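4.2 The holiday uniform as a working wardrobe

We turn now to what our participants called, almost without exception, the "holiday uniform." We had not planned to use the phrase at all. It was missing from the first version of the interview guide, and we had been calling the same thing "seasonal repeat dressing," a label that made perfect sense to us and to none of the people we were talking to. After the first few conversations in Toltanside we gave in, and we have kept the everyday term through the rest of this paper, partly out of gratitude and partly because it says more than ours did.

By holiday uniform we mean a small group of garments that a person reaches for again and again between late November and the first days of January, often in the same combination, and often in colors they would never think of wearing in July. Of the 59 people who kept a clothing diary for us, all but 3 described something of the kind. The garments themselves were a good deal more modest than we had expected. Sequins and velvet came up a lot in conversation (people love to talk about sequins!), but the diaries tell a quieter story of one good sweater, a pair of dark jeans, boots that can stand a wet sidewalk, and a scarf or a pair of earrings brought in to do the festive part of the job.

Much of this has to do with the way the season is actually spent. Our diarists wrote about office lunches and school concerts, but they wrote far more about being at home, or in somebody else's home, near a stove. Sleeves were a constant subject. One diary gives most of a page to a cream cardigan with wide cuffs, which its owner loved and wore to every gathering, and which had to be pushed above the elbow each time there was something to stir or drain. Another tells us that an apron from Brondia, bought as a gift and never given, ended up being worn over every outfit in the month and came to feel like part of it. We found these passages touching, and we also think they matter for the argument, as the kitchen is where a holiday outfit does most of its work.

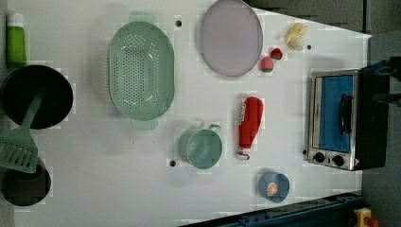
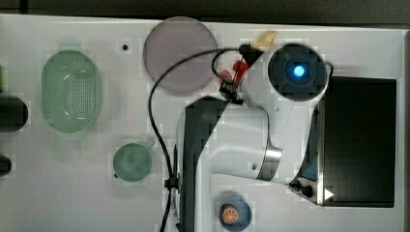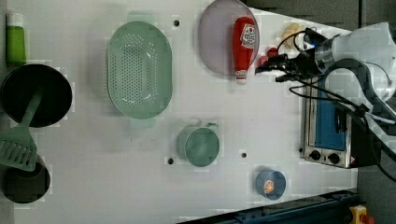 Figure 4. Tabletop, three views.

Weather was the second great subject. The season we studied was an unusually mild one, and a surprising number of entries complain about it. People had waited since early fall to bring out their heavy knits, and they wore them anyway, with the windows open or the coat left in the car. We had supposed, going in, that temperature would decide when the uniform came out of the closet. The diaries suggest that the calendar has a much stronger pull. Once December had begun, the sweater went on, and warm afternoons were treated as a nuisance to be dressed around with a lighter layer underneath.

The matter of buying was more mixed. We asked each participant to note any new item added during the diary period, and to say a little about why. Barta, the mid-priced knitwear shop near the station, appears often, as does the secondhand floor at Plevemgate, where several of our younger participants liked to spend an afternoon looking through the coats. Most of these purchases were replacements. A black turtleneck had gone thin at the elbows, so another black turtleneck was found, as close to the first as could be managed. Only a few people set out to change the look of the uniform itself, and those who did tended to write about it with some unease, as if they had moved the furniture in a room that belonged to the whole family. Spending was modest too: more than 20 participants bought nothing whatever for the season, and several of them mentioned this with obvious pride.

We should say something here about photographs, since they came up in nearly every follow-up interview. Being seen in the same outfit in pictures from several years running did not trouble our participants in the way that earlier writing on repeat wear had led us to expect. Quite a few enjoyed it. A plaid shirt that turns up at the same table each December becomes a kind of marker, and its owner may be teased if it fails to appear. Where discomfort did come up, it was nearly always tied to work events, where people felt their clothes were being looked at by those who did not know the story behind them.

We take up that difference between home and office in the next section, along with the question of what happens to the uniform once January arrives and it goes back, usually unwashed for a week or two, to the far end of the closet rail.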